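Home Council Reports Harbour and Waterways Publications Contact

Report on a Visit to the Westura Chain and Mooring Works, Drurport

Prepared for the Celau Harbour Association by Marisol Guzmán, Secretary

The Association accepted an invitation to attend the open day at the Westura works in Drurport on Wednesday, June 17, 2020. The delegation consisted of Huia Grimshaw, who holds the moorings portfolio, Kavinda Kumarasinghe of the berth holders' group, and the undersigned. The purpose of the visit was to learn how mooring chain is made and tested before the Association decides on the renewal of the ground tackle in the inner basin.

Members will recall that the inner basin has 318 swinging moorings, most of them laid before the present breakwater was extended. The inspection report tabled in autumn recommended that the chain be replaced in stages, and asked that the Association become better acquainted with grades, finishes and test certificates before calling for tenders. The delegation travelled by the early train and was met at the gatehouse by Alvar Söderlund, the works manager.

Visitors were received in the old pattern store, where tea was provided and Mr. Söderlund spoke on the history of the site. The works began as a smithy serving the fishing fleet and moved to mooring chain when the fleet declined. The original hearth has been kept at the eastern end of the building and is open to schools by arrangement. The present forming shop was added by the current owners, who also rebuilt the wharf.
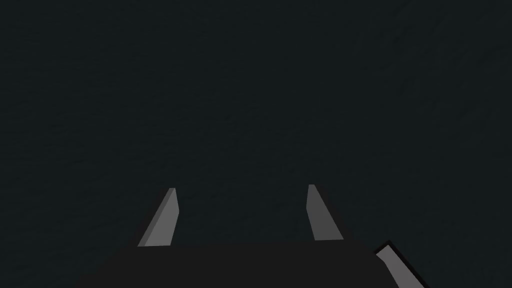
Does galvanized chain need to be inspected as often as plain chain?
The works advises the same interval for both, as a zinc coating slows corrosion but does nothing to prevent links from wearing where they bear on one another.

The tour proper began in the bar yard. Steel arrives in straight lengths and is stored under cover by diameter and grade, each bundle carrying a tag that remains with the material until the finished chain is dispatched. Ms. Grimshaw asked how the tag number was matched to the certificate, and was shown the ledger in which both are entered. The Association's own records of its existing chain are poor by comparison, and it is recommended below that this be corrected.

In the forming shop, short lengths of bar are bent to shape, threaded through the previous link and welded closed. The noise was considerable and hearing protection was issued at the door. The shop supervisor, Abimbola Nnaji, explained that the weld is dressed on the larger sizes so that it does not foul a shackle or a windlass. She also explained the difference between short link and long link chain. Short link is more flexible and generally suits equipment with a windlass, while long link takes a shackle at any point and is lighter for its length. For riser chain on permanent moorings, she would ordinarily discuss both with the customer and leave the decision until the depth and the bottom were known.

Mr. Kumarasinghe raised the question of stud link chain, which has a bar across the middle of each link. He was advised that it is used chiefly for large vessels and that the Association should not need it for the inner basin, although the two visitors' buoys beyond the breakwater might be considered separately.
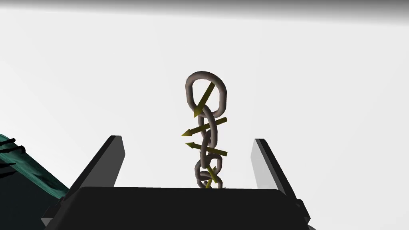
Wear at the bearing points was the matter on which the delegation had the most to learn. A chain hangs or lies with each link turned crosswise to the next, and all of the load passes through the small area where the curve of one presses against the curve of the other. Links of rounded section, with an open oval such as the one at the top of the upright length shown, allow a gauge or calliper to be placed across the crown where metal is lost first. Ms. Nnaji recommended that our contractor take measurements in two directions at each point and record the smaller figure. She noted that the thrash zone, where the chain lifts and drops on the seabed with the tide, will nearly always be found in worse condition than the length above it. Replacing that section alone is an accepted practice if the remainder is sound and the joining shackles are properly moused.

The test house was the last part of the works to be visited. Chain is drawn along a long bed and held at its proof load, then examined link by link. A sample from each batch is afterwards taken to destruction in a separate machine behind a steel screen. The delegation did not see a sample broken, the machine being under maintenance, but was shown a shelf of earlier specimens. Mr. Söderlund confirmed that a purchaser may ask to be present when its own order is tested, and that no charge is made for this.

Luncheon was served on the wharf. The delegation had a useful conversation there with members of the Shehu Sailing Club, who renewed their moorings over three winters and found that the diver's time cost more than the chain. They had initially let the two contracts separately and advised against it. Their view was that a single contractor should be responsible for supply, laying and the first inspection.

Some 20 minutes were set aside afterwards for general questions. The works employs apprentices in both forming and testing, and Mr. Kumarasinghe has undertaken to pass the details to the high school.

Recommendations

The delegation recommends that the Association open a register of moorings, giving for each the diameter, grade and certificate number of the chain, and the date it was laid.

It further recommends that tenders be sought on the basis of a single contract, in stages, beginning with the northern trots, where exposure is greatest. Tenderers should be asked to price short link and long link chain separately.

The return rail fares and incidental costs of the visit came to $792 and have been charged to the training budget. Receipts are held at the harbour office and may be inspected by any member during opening hours.

The Association has written to Mr. Söderlund and Ms. Nnaji to thank them for their hospitality.

Celau Harbour Association | Contact the Secretary | Copyright Celau Harbour Association | Back to top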